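In Defense of the Closed Kitchen
By Danang Saragih

My grandmother cooked for 20 people most Sundays in a room you could cross in four steps, and she did it with the door shut. We heard her singing, and now and then a lid hitting the floor, and then the door would open and there would be dinner. I have been thinking about that door a good deal lately, as my wife and I look for a place to rent in Pisden, and every listing we open promises us, with great excitement, an open plan.

I understand the appeal, I really do. People like to talk to their guests while they chop, and parents like to keep an eye on homework. But I miss rooms that were allowed to be one thing at a time, and I miss walls – plain, useful walls that you could lean a bicycle on or hang a calendar from.

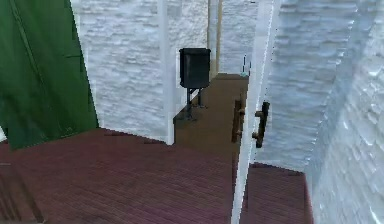
Pale brick, a green panel and a reddish floor.

The last apartment we looked at was 636 square feet, and the agent from Burketti, a kind man who had clearly had a long Wednesday, used the word "flow" until I began to feel sorry for it. I asked him where a person might go to be in a bad mood. He laughed, but I meant it! A home for two people needs at least one spot where one of them can't see the other, and I say this as someone happily married for a very long time.

Smells are part of it too. I fry fish, and I fry it often, and I don't believe the sofa should have to take part.

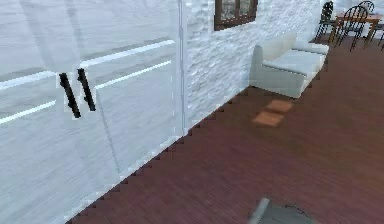

Tall white doors with black bar handles.

What I'd ask of builders is modest. Give us a door between the stove and the television, even a sliding one, even a curtain on a good strong rail. Let the cook make a mess in private and come out when it's ready, a bit pink in the face, to some small applause. My grandmother got hers every week, and I believe she waited behind that door a moment longer than she needed to, just to let us get hungry. 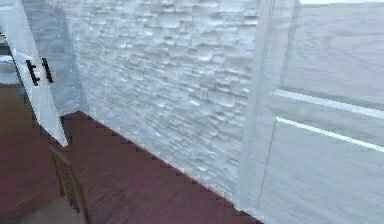

PISDEN, January

A short note to add, as several readers have written in about their own kitchens. We took a place on Kordestani Street in the end, and it's smaller than the others. The kitchen has a door, and it sticks, and I have to put my shoulder to it with a pan in one hand. My wife says she can still smell the fish.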